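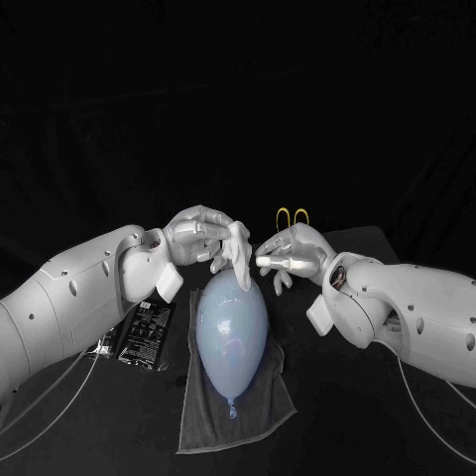

Mine always had that dusty look by the second day, and a damp paper napkin only made streaks, so is there any point wiping a balloon at all? That question came from a reader in Somunbridge, and the short answer is yes, as long as the cloth is soft and you go lightly.

Household Tips > Party & Holiday > Balloons

Search tips and recipes Go

Keeping Balloons Clean and Round
October 5, 2018

Latex balloons pick up everything. Lint, flour, pet hair and fingerprints all stick to them, and pale colors show it worst. I do a batch every September for the school open house and have settled into the same routine.

Before you start

Lay a folded towel on the table. A balloon rolls on a bare tabletop, and a towel with a little thickness keeps it in one place. Use an old one that has been through the wash many times. New towels shed, and you will be wiping off more than you started with. Check the fabric for pins, tags and dried crumbs.

Take off your rings. Trim any rough fingernail or put on thin cotton gloves.

Wiping

Use a soft white cloth with no seams, or a plain tissue if the balloon is only dusty. Start at the top and wipe down toward the knot with almost no pressure. Steady the balloon with your other hand open against the side. If you squeeze it, you get dull marks where your fingers were.

For sticky spots, put one drop of dish soap in a cup of lukewarm water, dip the corner of the cloth and wring it out hard. Dab the spot, wait a few seconds, and dab again. Then go over it with a dry part of the cloth. Don't use glass cleaner, rubbing alcohol or anything with oil in it. Oil weakens latex, and that includes hand lotion.

Squeaking means the cloth is dragging. Stop and turn it to a fresh side.

Static

If the balloon keeps pulling lint back, the air in the room is probably dry. Barely dampen the cloth and pass it over once. Rubbing fast with a dry cloth makes the static worse. I tried a Cokex dryer sheet and it did cut the static, but it left a cloudy film on the blue ones.

Storing overnight

Blow them up a little under full size. Mine do best in a room between 60 and 80 degrees, and the hall closet, at 67, has been fine. Keep them away from the heater vent and out of direct sun, which turns the surface cloudy. I put mine in a large Grinolar storage bag, tied loosely, 2 to a bag. More than that and they rub on each other every time the bag moves.

A balloon brought in from a cold car will look soft. Let it sit indoors for an hour before deciding to throw it out.

Cleaning up

Pick up popped pieces right away if there are small children or pets in the house. Check under the couch too. The towel can go in the regular wash, but shake it outside first.

Filed under: Balloons, Dusting, Party Prep, Things That Hold Static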